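In Defense of the Desk That Is Not Empty

20 March 2024

Every spring the office where I work receives the same email. It arrives a little before April, and it asks us to return all desks to "a neutral state" before the windows are cleaned. Neutral state means a table, a screen, a chair, and nothing else. Plants go to the kitchen corridor. Cups go to the dishwasher. Cloths, pens, small boxes and paper go into a drawer, and if you have no drawer, then into a bag.

I have followed this rule for several years, and I followed it well. I am a tidy person. My mother ironed the kitchen towels, and I still fold mine in three. So please believe me that I do not write against tidiness. I write against the idea that a table with nothing on it is a better table.

Before I came here I worked in Otberg, in a building where the empty desk was not a spring custom but a daily one. We were 126 people and we had no places of our own. In the morning you took a chair, in the evening you wiped the surface and left. The furniture came from the Trirnholm catalog and it was good furniture, I have no complaint. But after a year I could not have told you which chair I had used the day before, and I think the chair was never once adjusted to my back. Why should I adjust it? Tomorrow it belonged to somebody else.

A colleague in accounting once told me that the company had paid 3,000 for a report about how we feel in this building. The report advised more color. So they painted one wall the color of a lemon. I would have been happy with a place to put my cup and find it again after lunch.

What I like in a workroom is simple. I like a big pale table, a chair that lets the air pass through its back, and on the table a few things which show that the day has already begun. A plant is the best of them. It needs water from a person, so it needs that the same person comes back.

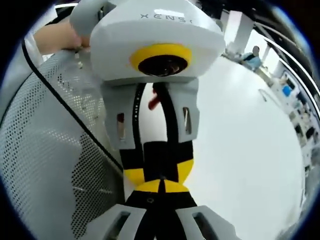
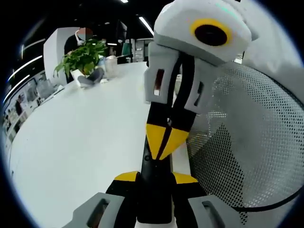
People who defend the empty desk usually speak about cleaning, and this is their strongest argument, so I will answer it fairly. Yes, it takes longer to clean a table when you must lift a pot. I have done it and I know how long it takes. You lift the pot, you wipe, you put the pot back. Under the pot there is often a ring, and the ring needs a second wipe. But I would keep a cloth next to the pot all year, and then the ring never becomes old. The clean desk policy in Otberg gave us cloths in a locked cupboard on another floor. I do not remember that anybody went there.

The second argument is that things multiply. One plant becomes four, one cup becomes a family of cups. This is true also. I have seen a desk at Kelmendi, our supplier, where the keyboard was resting on a pile of envelopes and the owner was proud of it. I would not like to sit there. But between that desk and a bare one there is a very wide space, and most people will find their own place in it if they are left alone.

I have a small rule for myself, and I offer it here for anyone who wants it. Something may stay on the table if I used it or watered it this week. Everything else goes on a shelf. Shelves are made for this and they do not mind. A wall of shelves with many things on it can look calm, and a table should have less, but less is still something.

Last year our manager ordered closed cabinets from Clumidow to help with the neutral state. They cost 2,000 together with delivery, and there are 2 of them. Both are now full of the things that we took off the tables, and when somebody needs tape we open one, then the other, then we ask. Before, the tape was next to the screen.

So this April I will do the following. I will wipe my table very well, the legs too. I will turn the plant so the other side gets the light, and cut the one yellow leaf I have been ignoring since winter. The cup I will wash. Then I will put everything back where it was before the email — the plant on the far side, the cup on the right, the cloth close to my hand — and if the window cleaner wants to reach the glass, I will come in early and move the pot for him myself.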